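Womholm Bench Set, release 2
README and data card

Maintainer: Zubaida Marwat
Notes on working conditions: Senan Mulcahy, Babita Srivastava
Last edited 26 Oct 2023

What is in it

1,957 recordings of people doing small table tasks with hand-held grippers at the Womholm site. Of these, 1,705 passed review and are listed in index.csv. The rest sit in the folder called held. Please don't train on them without reading held/notes.txt first, where Babita gives the grounds for each one.

Each recording has video, gripper opening width and a task label. Labels were typed by the person who did the task and checked by a second person. Where the two disagreed, both labels are kept.

What it was meant for

The project plan says the recordings will "free bench staff from repetitive handling." I have left the sentence in the plan and I am not repeating it as a finding. Nothing in this release shows that anyone has been freed from anything. So far the bench staff have the handling they had before, plus the recording.

If you are at Nekville or Virnatville and your manager has sent you this file as proof that the method works, please read the next section before the results table.

What changed for the people at the bench

Senan talked to 9 members of staff in February, before recording began, and again near the end. His notes are in people/. Points that came up more than once:

- Recording hours were booked as light duty. Several people disputed that. Holding a gripper for a full session tires the wrist in a way the old job didn't.
- People slowed down when recorded, and some went back to the textbook way of doing a task instead of their own. The data shows a careful version of the work.
- Shift leads began asking for session counts. This was never agreed, and Finbarr Rafferty had it stopped after a complaint.
- Nobody could say what their job would be once the robot could do it. Neither could I when they asked me.

The last point is the one I would press on. "Moving to higher-value tasks" was the phrase used at the kickoff, and I have yet to see a list of those tasks – or a pay grade attached to them. 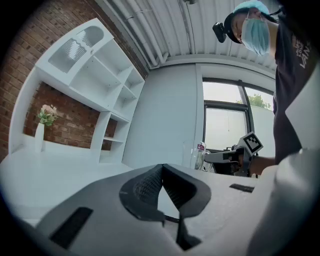 Consent was collected on paper by Chathurika Wanigasekara, one form per person. The form covers research use and sharing with partner sites. It doesn't cover performance review, scheduling or discipline. Anyone who wants to leave the set can write to her, and their recordings come out at the next release.

Known problems

- Tracking drops out when the marker turns away from the camera. Gaps are flagged in index.csv and have not been filled in.
- Wide-angle distortion is left uncorrected.
- Success labels mean the person said the task was done. They are no guide to speed.
- The Costello baseline was run on release 1 and has not been repeated. I would not quote it.

Changes since release 1

Duplicate sessions removed. Task names made consistent. The column "operator_rank" deleted, and it will not be coming back.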